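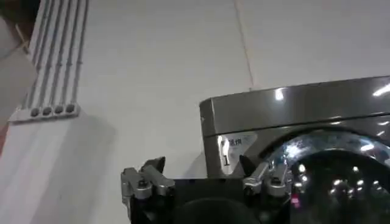 Thambiah front-loading pair – washer and dryer for shared laundry rooms

Share 787 | Comments 24

The Thambiah is the set we bring up first when someone asks what to put in a building laundry, a dorm basement or a staff washroom. It comes as a washer and a dryer with the same dark, glossy look, so a row of them reads as one line of machines even when you mix the two. And they are good-looking things! The rounded front corners are easy on hips and elbows in a narrow room, and the big chrome-ringed doors give the whole row a bit of shine.

We stock the pair at the Tundness showroom and have been fitting it since last October. Most of what follows is about the dryer, as that's where the questions come from.

The door

If you only look at one thing, look at the door. It's a big round porthole with smoky tinted glass and a thick, polished ring, and there's plenty to grab hold of. The opening behind it measures 378 mm across. A bulky comforter needs a little folding first, but a load of bath towels goes straight in by the armful. The door swings well out of the way, too – leave yourself some standing room in front and you can get right up to the drum with a basket on your hip.

The chrome does show fingerprints. A dry microfiber cloth takes them off in a few seconds, and we'd skip the spray cleaners, which leave streaks on the tinted glass that are harder to get rid of than the prints were.

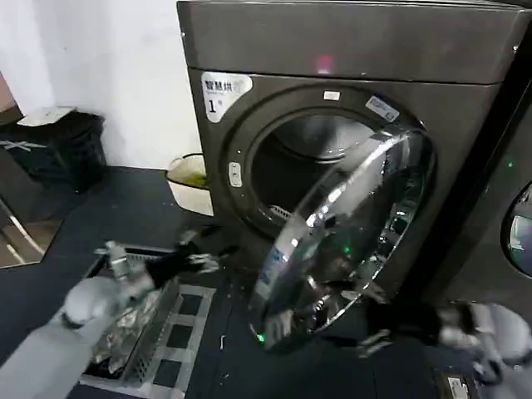
The latch is the small white oval to the left of the opening, with the raised piece in the middle. Keep it clean. A bit of detergent dust or a thread caught around it can stop the door from closing all the way, and then the cycle won't start and people think the machine is broken. Wipe the latch, wipe the dark gray gasket all the way around, push the door until you feel it catch, and try again before calling anyone. That one tip would have saved us a lot of driving.

While the door is open, look down at the white grille by the lower edge of the opening. Run a finger or a soft brush over it between loads. Fleece blankets and new towels are the worst for fluff, and in a busy room it's worth hanging a little brush on a hook next to the dryer so people don't have to hunt for one.

The top

The top is one broad, smooth panel, and it gets used as a folding shelf in every room we've been in. That's fine for folding. Please don't leave bottles of softener up there, though, as the rings they leave are a pain to get off a dark finish. There's also a small red indicator light near the center of the panel, and it's nice to be able to see it without moving somebody's socks.

Size and placement

Depth is 624 mm with the door closed. Add room behind for the hoses or vent, and add a lot more in front for the door and a person with a basket. We like to see 787 mm of clear floor in front of each machine. People can manage with less, but they end up backing into each other.

The dark gray looks great against a plain white wall. On a dark floor it looks even better, and a dark floor also forgives the lint that gets away from you.

Numbering your machines

Do it! Put a large number on the upper left of the front, where it stays in plain view, and use the same number in your booking sheet or payment app. "Number 1 is making a noise" is a far better message to get than "the gray one by the wall." Demura makes white labels with rounded corners that hold up well to steam and wiping, and they'll print in Chinese, Spanish or whatever your residents read. Wipe the panel with a little rubbing alcohol and let it dry before you stick anything on.

Spare parts

Gaskets and latch pieces are kept on the shelf at Tundness. Door glass is a special order through Prullia and comes complete with the ring. When you write in, tell us whether it's for the washer or the dryer – the two doors look a lot alike and they are separate parts.

Both machines are set up in the showroom, so come and swing the doors around a few times. Bring a comforter if you want to see how it fits.

Share 787 | Comments 24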